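We use cookies to improve your experience on this site. By continuing to browse you accept our cookie policy.

Keep the second team

By Mahtab Shojaei
23 February 2025
Last updated: 23 February 2025

Millside Rugby Club will decide next month whether to enter a second team in the league again. The proposal from the playing side is to drop it, put everyone in one large squad and arrange friendlies for whoever doesn't make the Saturday side. I think that would be a mistake, and I would like to set out why before people vote.

The case for dropping it is simple enough. The seconds conceded 4 games this season because they could not find a front row. Each conceded game brings a fine and an annoyed opponent. In December they went to Jolmont with 5 forwards who had played in the pack before, and lost heavily. Gholamreza Shokri, who coaches the first team, has said that he would like his best 30 players training together and that the seconds pull people away from that. He is a good coach and he is right about training numbers.

There is also the money. Running the seconds cost $3,740 last year once you add the bus, the referee fees, the fines and the food after home games. The club does not have much to spare, and the field lights need work.

Still, I would pay it. Look at where the current first team came from. Seven of the players who started against Gatti in the fall spent at least one full season in the seconds. Laurier McIntyre spent two. He came to us at 24 having never touched a rugby ball, and for most of his first year he stood in the wrong place at every ruck. He is now the first name on the sheet at blindside. In a single squad with the odd friendly, I doubt he would have stayed past his first winter.

Friendlies are not the same thing as league games. They get called off when it rains, or when the other club has a wedding. Players know this and make other plans. A league fixture goes on the calendar in August and people arrange their shifts and their child care to fit it. If we tell the bottom half of the squad that their games may or may not happen, they will believe us.

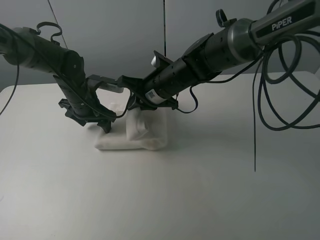
Two robotic arms above a folded white cloth on a tabletop.

Skirka tried the single squad. They had two sides and decided to have one strong one. For a season it worked well, and they finished higher than they had in years. Then a few players got hurt, a few moved away, and there was no one behind them who had played a hard 80 minutes in months. They are now two divisions down and still looking for props.

The front row problem is real, and it will not go away because I like the second team. Pouran Kermani has suggested that we run a short scrum course before the season, open to anyone in the club over 18, and pay the fee for those who finish it. I would support that. I would also ask the league to let us play our seconds with uncontested scrums when we are short, and accept whatever points penalty comes with it. Losing a point is better than sending 15 people home.

As for training, both sides could work together on one night and split on the other. Mojtaba Fallahi did it that way when he coached here, and attendance was better than it is now. It does mean the first team coach giving up some time with his starters. I understand why he would not want to.

I should say that I played most of my own rugby in the seconds, on the back field with the slope, and I was never going to be picked for anything higher. Many of the people who now line the pitch, drive the bus and coach the under 12s played there too. They stuck around because there was a game for them.

The vote is open to all paid-up members, including social members. If you can't attend, proxy forms are behind the bar and need to be signed and handed in before the meeting starts.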